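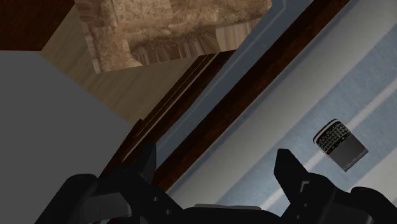 Reading time: 1 minute

Courses > Student projects > Surface materials

Print | E-mail

Choosing a worktop for the school kitchen in Gresholm

Our group was Leena Riihimäki, Junaid Bukhari and me. In August we began to compare wood and stone worktops for the teaching kitchen. The old surface had many stains near the sink, and the teachers wanted a new one before spring.

We put coffee, beet juice and oil on 12 samples and left them for seven hours. Oiled wood took the beet color most easily. Polished stone was cleaned with only water, but the rough stone kept some oil.

The best price we received for stone was 2,395 euros, from Miettinen. Wood was cheaper, but it must be oiled every year. We suggest stone by the sink and wood for the other tables.

Joonas Toivonen, February 3, 2021

Contact | © Grinero | Back to top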